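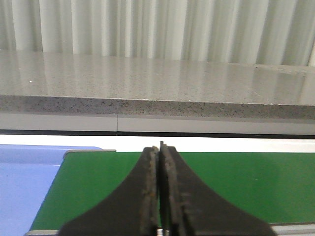 Counter and curtain, Gostthorpe room, 12/7/21

Spent a good part of the morning just being pleased with the counter, which I know is silly, but after so long working off the old bench it feels like a treat to have stone under my elbows. I wiped the whole top down with plain water and the soft cloths - please, everyone, keep the Lurwood cleaner in the cupboard until I've tried it on the offcut. The curtain went back up after its wash and I think it hangs better than before, though I may be flattering myself. 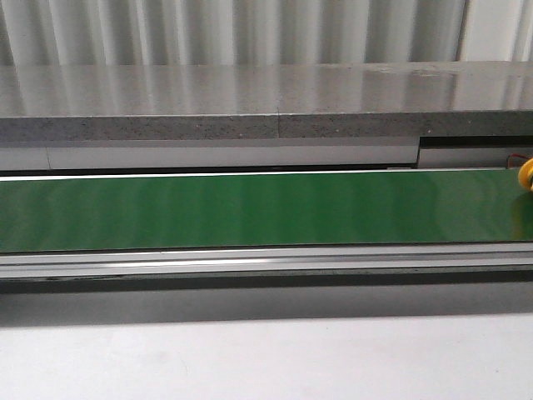
Polish is what I keep going back and forth on. The top takes a shine so readily that I'm tempted to leave it alone for good, and the curtain folds show in it as pale, blurry streaks, which I find rather lovely. There are still a few faint smudges toward the right, though, so I'll go over that end again with a clean cloth. The seam in the front edge needs looking at too, and I'd like to run a fingernail along it before I order filler. Edwards quoted 27 dollars for the small tube, and I can live with that.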